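Kostholm Tableware Rental -- Frequently Asked Questions

How do I return the dishes?
Please put them back in the bins they came in. Plates and small bowls go together in the large white bin, spoons in a smaller one.

Do I have to wash them?
No. Only scrape off the food and rinse quickly. We wash everything again at our place in Clostside.

Can the plates stand on their side?
We prefer that they lie flat, one on the other.

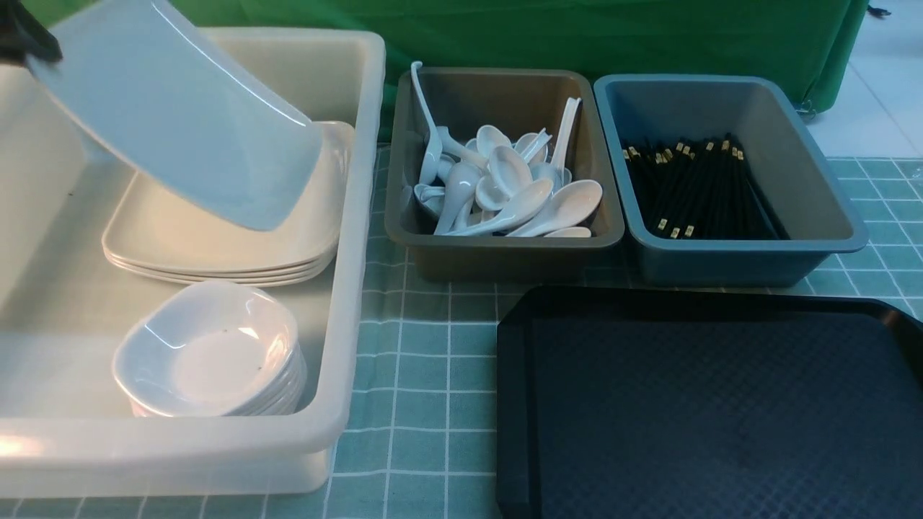 Bowls can be stacked beside the plates, but please not on top of them. The ladle is long, so it may stick out of its bin -- this is no problem.

What if something is broken?
Write to Noemi Lombardi before the pickup. The deposit is $150 and we take from it only the price of the broken piece.

Last updated: 27/02/2025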